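Topic: Tomato starts, how early is too early?

brimama52
Apr 16, 2018
OK so I finally gave in and put two of my tomato starts outside last night and this morning they look like boiled spinach. My neighbor over in Wollbridge has hers in the ground already and they look great, so I figured I was safe! Is there any saving these or do I start over?

Tien-fu Fu
Leave them alone for a few days before you pull them. If the stem is still firm and green down low, it can push out new growth. I had five go limp on me one year and four came back. They were late, but I still got sauce out of them.

carusoskitchen
Gonna disagree with Tien-fu. A tomato that gets chilled that young just sulks all summer. Toss them and buy new ones at Billadetti, they had nice big ones when I was there. Also your neighbor is probably up the hill from you – cold air settles in the low spots.

Tien-fu Fu
Four out of five isn't sulking, Caruso. And those big ones from the nursery have been sitting in a heated greenhouse, so they need hardening off just as much as hers do.

carusoskitchen
Fair on the hardening off. I still wouldn't baby a half dead plant when a new one costs less than a sandwich.

brimama52
Well I grew these from seed in January (I know, I know, too early) so I'm kind of attached. Stems are still green at the bottom so I'm giving them a week. The rest are staying in the house with me. My husband would like his dining table back – he can have it in May! I still haven't got the seed packets and plant tags sorted, but at least the bins are out on the floor, the green one empty and a white cable in the red one.
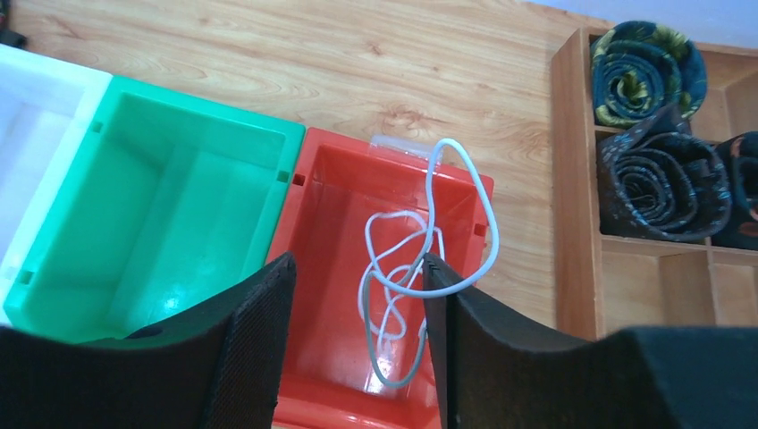

Anyway, Caruso, which ones did you see at Billadetti? If they have any of the little yellow pear kind I might drive over, just in case these two don't make it.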